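The Lamp Room

The library in Dunstan closed at six, and at ten past six Clem Tomoana locked the four of them in the basement. She did it with a smile and a very old key.

"Forty puzzles were written for this game," she said through the door. "I kept only the difficult ones. Good luck!"

Rasha Hijazi had signed up because her English teacher told her to meet people. Now she had met three of them, and they were all looking at the same wall. It was covered with library cards from floor to ceiling, and in the middle hung a lamp without a bulb.

"We should divide the work," said Daichi Amano. He was a tall man who wore his raincoat indoors. "I will take the cards."

"All of them?" asked Nikau.

"I like cards."

Nikau Ellery was seventeen and had already opened every drawer in the desk. He found a bicycle bell, a jar of buttons and a letter with a wax seal. Banafsheh Bagheri took the letter from his hand before he could break the seal, because she was a person who read instructions first. On the back, in green ink, it said: Open me when you have light.

So they needed a bulb. Rasha looked under the carpet and behind the radiator. It was strange to search a room with people whose surnames she did not know yet. At home she would have made jokes. In English the joke always arrived one minute after the moment, like a slow bus.

"Here is something," Daichi called. "These cards are in order, but one number is missing. After 2,750 comes 2,752."

"Then we want book 2,751," said Banafsheh.

There was only one shelf of books in the room. Nikau ran his finger along the backs and pulled out a thick brown one called The Tolura Lighthouse and Its Keepers. It did not open like a book. It was a box, and inside it lay a bulb wrapped in a sock.

They all shouted. From behind the door Clem shouted too, "Too loud! This is a library!"

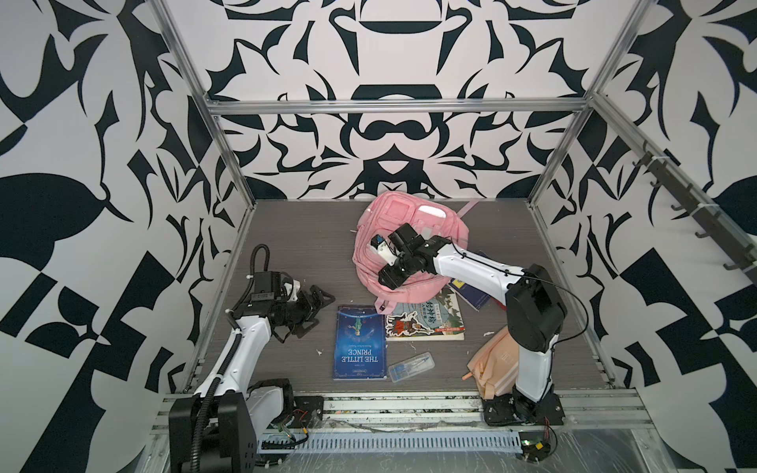
Two robot arms against black-and-white patterned walls

When Banafsheh turned on the lamp, the light was violet, and pale writing came up on the ceiling. Nobody had thought about the ceiling. Daichi lay down on the floor in his raincoat to read it, and after a moment Rasha lay down next to him.

"The keeper rings for supper," he read. "Twice for fish, three times for soup. Tonight it was raining."

"What does the rain have to do with supper?" said Nikau.

Banafsheh had opened the letter and was reading it in a low voice. It was from the keeper to his sister, and it was mostly complaints. The stairs were bad, the oil was late. In wet weather the boat could not go out.

"No boat," said Rasha from the floor. She sat up so fast that her head turned. "No boat, so no fish. It is soup!"

Nikau already had the bicycle bell in his hand, but he gave it to her. She rang it three times.

The key moved in the lock. Clem stood there with a stopwatch and a plate of cheese scones, and she looked a little disappointed.

"You had 2 minutes left," she said. "The last group rang for fish."

"They were not from a wet country," said Daichi, and got up slowly.

"Neither am I," said Rasha, and this time the others laughed while she was still speaking. She took a scone and asked Nikau how to spell his surname.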